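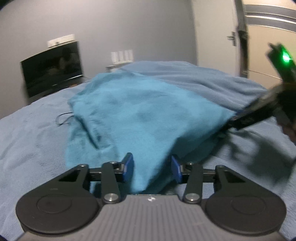

# 布をたたむロボットを見に行く:スコヴェル公開日 見学報告

ロボット工学基礎演習 第3班

班員:エリネド・ゲシン、ローリ・ゲシン、ヘヴィン・ランデグ(本文の執筆はエリネド、付録のメモはヘヴィン)

## 1. 見学先が決まるまで

前期の演習で、私たちの班は「柔らかいものを扱うロボットハンド」を課題に選びました。選んだ時点では三人とも布のことを甘く見ていて、スポンジやゴムボールがつかめれば布もなんとかなるだろう、と本気で思っていました。5月の中間発表で、製作中のハンドがハンカチを机から一度も持ち上げられず、爪の先で机をひっかく音だけが教室に響いたときのことは、今でも思い出すと耳が熱くなります。

そのあと指導教員のアンガラッド・イヴァンス先生に「布を毎日触っている人のところへ行ってきなさい」と言われ、紹介してもらったのがスコヴェルの公開日でした。スコヴェルは家事作業の自動化を研究している小さな会社で、7月に一日だけ作業室を開放し、来場者に道具を触らせてくれます。見学枠は1組8人までで、私たちは他の学科の学生たちと同じ組になりました。

報告書は見学で分かったことを中心に書きますが、感想もかなり混ざっています。先生からは「興奮して書いたところは、あとで読み返しても消さなくてよい」と許可をもらっているので、そのまま残しました!

## 2. 当日の流れ

| 時刻 | 内容 |
|---|---|
| 10時 | 受付、会社と作業室の説明 |
| 10時半 | 食器の作業台の見学 |
| 11時半 | 寝室を模した部屋で布の作業の見学 |
| 13時 | 手持ちグリッパの体験 |
| 14時半 | ロボットによる自動実行の実演 |
| 15時半 | 質疑 |

案内してくださったのは、布の作業を担当しているリアノン・ベリスさんです。声がよく通る方で、隣の部屋で食器の組が皿を並べていても説明が全部聞こえました。

## 3. 手持ちグリッパについて

まず驚いたのが、午前中はロボットの腕がほとんど出てこなかったことです。見学のしおりに「デモンストレーション」と書いてあったので、てっきり大きなアームが動くものだと思っていたら、作業室の人たちは両手に一つずつグリッパを持って、自分の手の延長のように使って布をたたんでいました。

人が手持ちのグリッパで作業をして、そのときの映像と動きを記録し、あとでロボットの学習に使う。講義の第9回で名前だけ習った方法です。講義ノートには二行しか書いていなかったのに、目の前で見ると話したいことが二ページ分は出てきます。

### 3.1 形と仕組み

グリッパは左右対称の作りで、土台の板から両側に腕が伸び、先端に向かい合った二つの指先が付いています。指先には鮮やかな青いパッドがあり、私はこの青がとても気に入りました。リンクの根元は大きな銀色のねじで留められていて、そこを支点にして腕が動きます。

私たちのハンドとの一番の違いはリンクの組み方でした。私たちのものは指が一本の棒で、根元だけで回転します。そうすると開いたときと閉じたときで指先の向きが変わってしまい、広く開いた状態では先端の角しか布に当たりません。中間発表でひっかく音がしたのは、まさにそのせいだったと思います。見学先のグリッパは外側の腕と内側のリンクが指先の部品につながっていて、ベリスさんが紙コップを挟んだり放したりしてくれたとき、指先どうしはずっと向き合ったままでした。

ヘヴィンが「平行リンクですね」と言うと、ベリスさんは「そう、でもたわみがあるから完全に平行と思って設計すると痛い目にあいますよ」と笑っていました。樹脂の部品は力をかけると少し逃げます。ベリスさんの考えでは、布の場合はその逃げがむしろ助けになるそうです。

### 3.2 指先のパッド

パッドの材料は何種類も試したとのことで、棚の箱には使わなくなったパッドがたくさん入っていました。触らせてもらうと、消しゴムのように硬いものから、耳たぶくらいのものまでありました。

硬いパッドは薄い布をつまむのが得意で、厚い布では端しか噛みません。柔らかいパッドは逆に、厚い布はしっかり持てても、放すときに布がくっついてきます。私たちは「つかむ」ことばかり考えていて、「放す」ほうをまったく考えていませんでした。たたむ作業では、最後にきれいに放せないと、それまで揃えた角がずれて全部やり直しになります。

この話を聞いたローリは、その場で自分のノートに大きく「はなす!」と書いていました。

## 4. 布の作業

11時半からは、寝室のように整えた部屋に移りました。ベッドがあって、その上に毛足のある淡い青の毛布がかかっています。机の上のほうが平らで楽なのに、と私が言うと、ベリスさんは待っていましたという顔で説明してくれました。

実際の家で洗濯物をたたむ場所は、床やソファやベッドの上が多く、下が硬くて平らとは限りません。毛布の上に布を置くと、押した分だけ沈みます。指先を布の下に差し込もうとすると、毛布も一緒に持ち上がってきます。しかも毛布の表面には自分のしわがあるので、カメラから見たとき、どこまでが布のしわでどこからが毛布のしわなのか紛らわしいのです。

机の上だけで練習したロボットをベッドの前に連れてくると、最初の一手で毛布ごとつまんでしまうことがよくあるそうです。私たちの評価実験は、白い机の上に白いハンカチという、今考えると一番よくない組み合わせでした。

### 4.1 両手の役割

作業者の手の動きを見ていて、三人が一番盛り上がったのは左右の役割分担です。鮮やかな青緑の布を扱っていたとき、片方のグリッパが布の角のところに来て、もう片方は手前で指先を開いていました。ぼんやり見ていると両手が同じように動いているようで、順番に見ていくと、片手が仕事をしている間、もう片手は布を逃がさない係になっていることがよくあります。

ベリスさんはこれを「留守番の手」と呼んでいました。留守番の手は動かないので簡単そうに見えますが、押さえる場所が折り目に近すぎると折れず、遠すぎると布全体が回ってしまいます。ベテランの人はこの位置を無意識に選んでいて、聞いても「なんとなく」としか答えられないそうです。言葉にできないからこそ、動きのまま記録する価値がある。説明を聞きながら、私はここで鳥肌が立ちました。

### 4.2 角と裏側

布をたたむとき、角を見つけるのが最初の仕事になります。広げてある布なら簡単でも、角が内側に巻き込まれていると、上からは見えません。作業者はまず端をつまんで少し持ち上げ、裏の陰になった部分をのぞかせてから、次につまむ場所を決めていました。

濃い色の布は、影に入ったところがほとんど黒に見えてしまいます。人間なら「影だな」と分かるところも、画像だけで判断すると、別の黒い物があるように見えるかもしれません。私たちの画像処理は色で布を切り出しているので、同じ条件なら間違いなく失敗します。帰りの電車でヘヴィンがさっそく家のタオルで試す計画を立てていました(結果は付録に書いてもらいました)。

### 4.3 ひもの問題

もう一つ、ひもの話も印象に残りました。布から細いひもが出ていると、途端に難しくなるそうです。布の本体をたたんでも、ひもは自分の好きな方向に残ります。先にひもを内側へ入れるのか、最後に巻くのか、それとも放っておくのか、決めないで記録を始めると、人によってやり方が分かれます。

やり方が混ざった記録で学習すると、ロボットは間をとったような中途半端な動きをすることがあります。ひもの右を通る人と左を通る人がいたら、平均すると真ん中に突っ込んでしまうわけです。説明を受けた瞬間に講義で習った「多峰性」という言葉の意味が初めて腑に落ちて、隣のローリと顔を見合わせました。

## 5. 体験してみた

昼食のあとは、いよいよ自分たちで持たせてもらいました。課題は四角いふきんを二回折って、毛布の上に置くことです。手でやれば数秒の作業です。

私の一回目は、ふきんの角をつまむところで終わりました。指で触れないので、布をつまめたかどうかが目でしか分かりません。つまんだと思って持ち上げると、空っぽの指先だけが上がってきます。二回目は毛布ごと持ち上げてしまい、見ていた人たちに拍手されました。恥ずかしかったですが、こういう失敗なら何度でもしたいくらい楽しかったです。

三回目でやっと一回目の折りまで進み、五回目で完成しました。時間は40秒。できあがったふきんはどう見ても台形でしたが、ベリスさんは「四角の親戚ですね」と言って合格にしてくれました。

ローリは私よりずっと上手で、二回目で完成させました。本人によると、つまむ前に布を少し寄せて小さな山を作り、その山を挟んだのだそうです。平らな布をそのままつまもうとしていた私とは、最初の一手から違います。姉としては少し悔しいので、次回までに家の調理用トングで練習しておきます。

ヘヴィンは速さにこだわって、布を空中で振って広げる技に挑戦しました。ふきんはきれいに広がり、そのままベッドの向こう側へ飛んでいきました。

体験して分かったことを、私たちのハンドに関係する順に書いておきます。

- 開いた幅が大きくても、つまむ直前の数ミリの動きが粗いと布は取れない。
- 指先が布に当たる角度は、手首の傾きでかなり変わる。ハンドだけを直しても足りない。
- グリッパの本体で布の手前側が隠れるので、どこから見るかを先に決めておく必要がある。
- 腕が疲れてくると、つまむ位置がだんだん手前にずれる。

最後の点は、記録を取る人にとっては切実な問題だそうです。同じ人が長く続けると動きが雑になるので、作業者は短い間隔で交代していました。

## 6. 自動実行の実演

14時半からは、記録を使って学習したロボットの実演です。二本の腕のロボットはミラという愛称で呼ばれていて、作業室の人たちは電源を入れるときに「ミラ、おはよう」と声をかけていました。午後でもおはようです。

ミラが挑戦したのは、私たちと同じふきんの二つ折りを二回です。最初の一手で、片方の腕が角のところまで下りてきて、少し迷うように止まりました。会場が静まり返る中、布をつまんで上げ、反対側まで運んで、放しました。思わず声が出ました!角は少しずれていましたが、私の台形よりもずっと四角でした。

二回目の挑戦では、つまんだ布が途中で抜け落ちました。見ていて面白かったのはその後で、ミラは落ちた布の上をしばらく空のまま移動し、途中で戻って、もう一度つまみに行きました。記録の中に、人が失敗してやり直した場面も含めてあるためだと説明がありました。開発の初期には上手な記録だけを選んで使っていたそうで、そのころは一度落とすと、何も持っていないのに最後まで折る真似を続けていたとのことです。その様子も少し見てみたかったです。

三回目は、来場者が布をわざとくしゃくしゃに丸めて置きました。ミラは端を引っ張って広げようとしましたが、広がりきらないうちに時間切れになりました。ベリスさんは言い訳をせずに「これは今のミラには難しいです」と言い、次に何を直すつもりかを話してくれました。うまくいった一回目よりも、この三回目の話のほうにメモの行数が多くなっています。

### 6.1 記録の数

布の作業について、その時点で作業室にたまっていた記録は2,382回分でした。そのうち、学習に使う前の点検で残ったものがどれだけあるかは、集計の途中ということで聞けませんでした。

一つの作業を新しく覚えさせるときの目安は800回だそうです。多いと思うか少ないと思うかは、班の中で意見が割れました。私は、自分が五回やって腕が重くなったので、800という数にひるみました。ヘヴィンは、人が手で全部プログラムするよりずっと現実的だと言います。ローリは、回数よりも何種類の布と何種類の部屋でやったかのほうが気になると言って、質疑でもそれを聞いていました。

## 7. 食器の作業台と、他の展示

布の話ばかりになりましたが、午前に見た食器の作業台にも触れておきます。皿を水切りに立てる作業で、使っていたのは同じ形の手持ちグリッパでした。皿は形が変わらないので布より楽かと思うと、今度は一か所しかない溝に正確に入れなければならず、別の難しさがあります。担当の方は「布は雑に始めて丁寧に終わる、皿は最初から丁寧」と表現していました。

廊下では、クスマという棚の配置を変えられる実験用家具の展示がありました。引き出しの取っ手を付け替えられる作りで、丸いつまみ、棒状の取っ手、くぼみだけのものが並んでいました。学生実験に一つあれば、文化祭の展示にも使えそうです。

グロシアという記録の閲覧ソフトも触らせてもらいました。左右のグリッパの開き具合が折れ線で出て、映像と一緒に前後に動かせます。私のふきんの五回目を見せてもらうと、つまむ直前に開閉を細かく何度も繰り返しているのが線になって出ていて、自分の迷いがそのまま見えるようでした。ローリの線はすっと閉じて終わりです。姉妹でこんなに違うとは。

## 8. 質疑のまとめ

班から出した質問と、いただいた答えを要約します。

**布の種類はどう選んでいるか(ローリ)**
厚さと伸び方と色で分け、似たものが続かないように順番を混ぜている。新しい布を足すときは、まず人が普通の手でたたんでみて、難しさの見当をつける。

**指先に力のセンサを付けないのか(ヘヴィン)**
試したことはある。布を挟んだときの力は小さく、配線の取り回しで指が重くなる割に得るものが少なかった。今は映像と開き具合を主に見ている。将来また試すかもしれない。

**失敗した記録は捨てるのか(エリネド)**
やり直して最後まで行けたものは残す。途中で諦めたものや、布がベッドから落ちて拾いに行ったものは分けて保管する。(ヘヴィンのふきんは、この「分けて保管」に入りました。)

**学生がハンドを作るとき、最初に直すべきところは**
指先。モータを強くする前に、まず指先の面と角度を見直すとよい。安い材料で何種類も作って、同じ布で比べること。

最後の答えは、ベリスさんが私たちのハンドの写真を見ながら言ってくれたものです。写真を見せるときはかなり勇気が要りましたが、見せて本当によかったです。

## 9. 私たちのハンドへの反映

見学の翌週から、次の変更に取りかかっています。

**リンク機構の変更。** 一本棒の指をやめ、外腕と内側リンクを使う形に作り直します。ヘヴィンが図面を引き、試作を一つ印刷しました。穴の位置を一か所間違えていて、閉じると指先がすれ違います。二つ目を印刷中です。

**指先の交換式化。** パッドを両面テープで貼っていたのを、差し込み式に変えます。硬さの違う三種類を用意し、色も分けます。柔らかいものは青にすることで、全員一致しました。

**評価実験の条件。** 机の上に加えて、折った毛布の上でも実験します。布は白いハンカチに、色の濃いタオルとひもの付いた巾着を足します。巾着はローリが小学校のときに使っていたもので、持ち手のひもがやたらに長いです。

**放す動作の評価。** 成功と失敗の判定に「放した後の角のずれ」を加えます。定規で測る方法と写真から求める方法を両方試して、手間の少ないほうを採用する予定です。

片腕のハンドなので、留守番の手は当面、班員の誰かの手です。クリップで代用する案も出ていて、イヴァンス先生は文鎮を貸してくださるそうです。

## 10. 反省点

見学中、私は体験に夢中になって、作業者の手の位置をほとんどメモしていませんでした。帰ってから「押さえる場所は折り目からどのくらい離れていたか」という話になり、三人とも記憶が違いました。事前に見る係と書く係を決めておけばよかったです。

用語の準備も足りませんでした。質疑で「自由度」を間違った意味で使ってしまい、ベリスさんが答えの中でさりげなく言い直してくれたことに、私は帰宅してから気づきました。次の班が見学に行くときは、講義の第4回と第9回の復習をおすすめします。

それと、昼食は持って行ってください。近くに店がありません。

## 付録 タオル実験のメモ(ヘヴィン)

家の紺色のタオルを、灰色のシーツの上に置いて撮影。いつもの色抽出をかけた。

- 窓のカーテンを開けたとき:タオルの輪郭はだいたい取れる。折り返しの陰は穴になる。
- カーテンを閉めて電灯だけのとき:陰の部分が大きく欠け、タオルが二枚と判定された。
- 自分の手の影がかかったとき:影までタオルに含まれた。指の形をしたタオルが検出された。
- しきい値をいじって一つ目を直すと、三つ目が悪くなる。

色だけでやるのは厳しい。次は輪郭と前の画像との差を組み合わせてみる。ローリから、影が動いたら差も動くのでは、と指摘あり。その通りなので考え中。

試作二つ目の印刷は完了。指先はすれ違わなくなった。今度はねじが一本足りない。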